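Posted in: Robots, House Rules, Slow Projects

I have been meaning to write up my bench rules for ages, and since a reader wrote in from Istbridge asking how I keep a robot arm from making a mess of paper, tonight is as good a night as any. Put the kettle on, I do go on a bit.

My rules began life in June as a single sticky note. They are now a typed page with 10 lines on it, and I read the page out loud before every session (yes, out loud, and yes, I feel a little silly doing it). The first line says to walk the whole workspace with your eyes before you enable the motors. The second says the stop button stays within reach of the hand you write with. I borrowed that one from the safety handout at the Castellanos workshop, a lovely long afternoon that I still think about, mostly for the soup.

The line I care about most is the one on pressing. When an arm sets a game piece down on a sheet of paper, the table is right there underneath and it doesn't give. So I have the arm come down in two stages, quick until it's 20 millimeters up and then very slowly the rest of the way, and I wait a full breath before I let the fingers open. It makes for a leisurely board game, I'll admit! But I have grown fond of the pace.

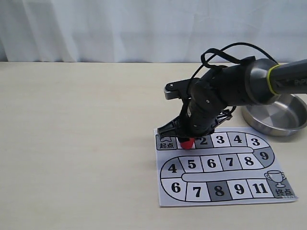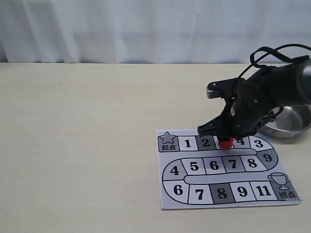
Red piece in the gripper, up on the top row of the board in both shots.

Now, the board. My rule is to fix the numbers in the script by position along the track, never by what is printed in the square. This particular sheet has more than one 4 on it, and it goes from 9 straight to 11 just before the finish, so a program that went looking for "square 4" would have a choice to make, and I would much prefer that I made it. I keep a plain list, first square after the start, second square after the start, and so on, and I check it with a finger before I check it with the arm.

Then there's the log. I started it in a Dolness notebook and moved to the Zarkton template later on, which has a nice wide column for remarks. It holds 324 placements as of this evening, each with the speed setting and a word or two about how the release went. Some of my remarks are just "fine." A few are longer and crosser.

I do want to add a line about cables, with a proper figure for how much slack to leave at the wrist, and I haven't settled on one yet. If you have a rule of your own for that, please leave it in the comments, and tell me what size arm you're running.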